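About Orkent

Orkent is a shared workshop with a butcher-block table, two robot arms and a lot of mugs. We build machines that do small household jobs slowly. Other companies will tell you their robots are changing the world. Ours are learning to put a mug on a shelf, and we'd like them to get good at that before anyone brings up the world.

The current build is called Ene. It is our second, and we don't discuss Ovico, the first, in front of guests. The frame is black aluminum extrusion, bolted together by members over one long February. The shelf is homemade and so is most of the wiring, as anyone who has tripped on it can confirm.

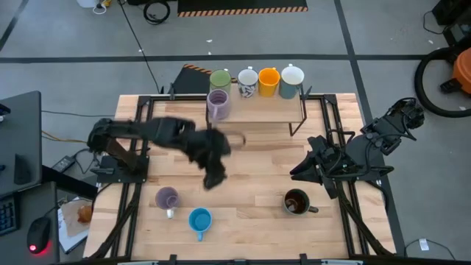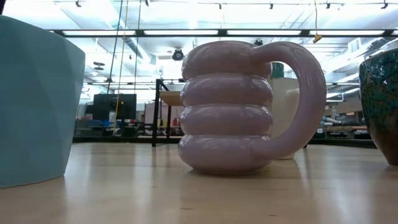

Mugs and table, Ene build.

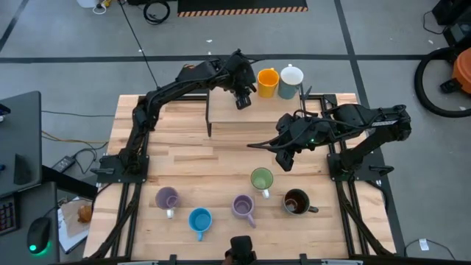
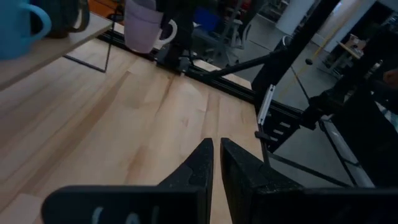 We settled on mugs for the handles. A block is easy to pick up and teaches you very little. A mug can be grabbed wrong in more ways than we had budgeted for, and the fat-handled ones are worse. Members bring in their own, the uglier the better, and sign a form saying they have made their peace with it.

Ene's log stands at 1111 attempts, of which 424 went the way we wanted. We're quite proud of that second number. Parts come through Stekico, who have stopped asking what we do with all the brackets.

Membership is open. Bring closed shoes and a mug.

Page updated August 17, 2019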